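Drellik front loader, first months

We bought the Drellik in December after the old top loader started walking across the laundry. It cost $1036 delivered, with the old one taken away. I ran it daily before writing anything, mostly school clothes, towels and one doona.

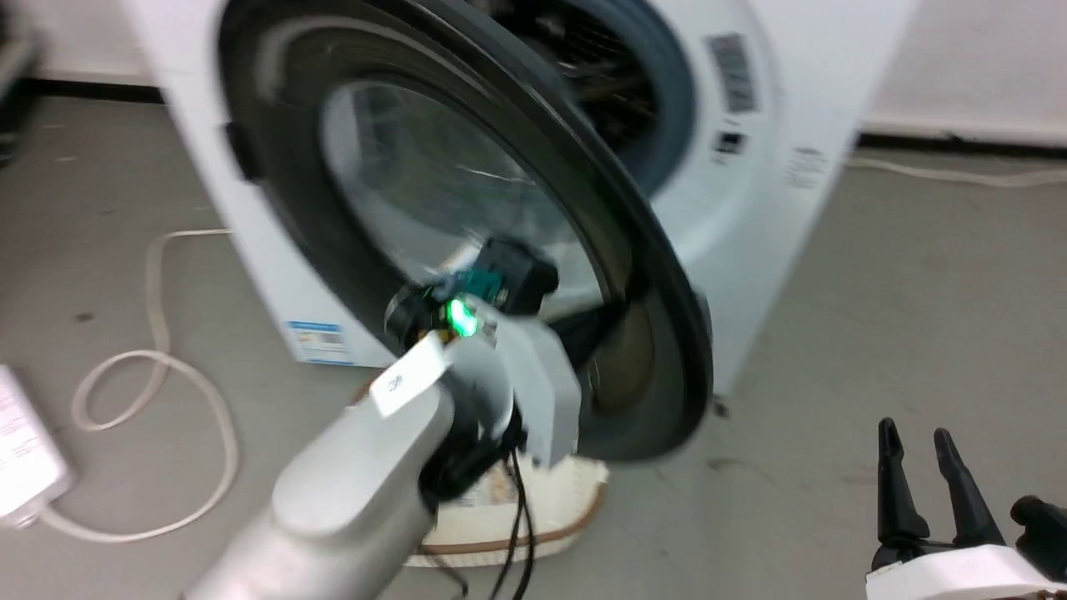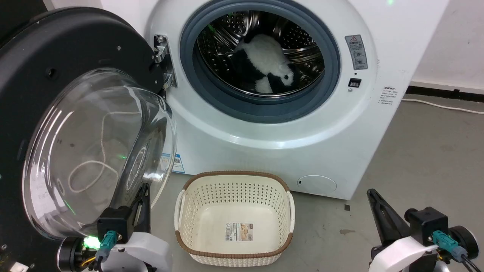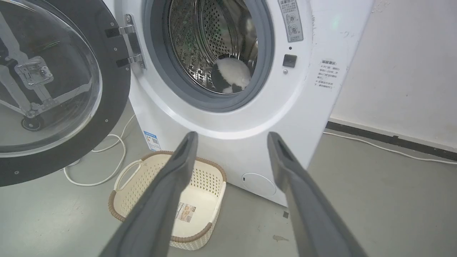
Nahuel Sepúlveda wrote in to say his spins well but the quick cycle leaves powder on dark clothes, and he has gone over to liquid. I had the same trouble in the first week. Half the powder fixed most of it.

The cotton cycle is slow. Towels come out clean and well wrung, and on a fair day they dry on the line by 11. The doona fitted, just, and needed a second spin.

Noise is fine on wash and loud on the final spin. Our laundry shares a wall with a bedroom, so we don't run it after tea. Levelling the feet helped a bit.

The manual is poor. Error codes are in a table at the back and two of ours weren't listed. I rang Priltix, the seller, and got an answer the same afternoon: clean the filter. It was full of tissue.

I'd buy it again at that price. If you mainly do short loads, look at the Posent first.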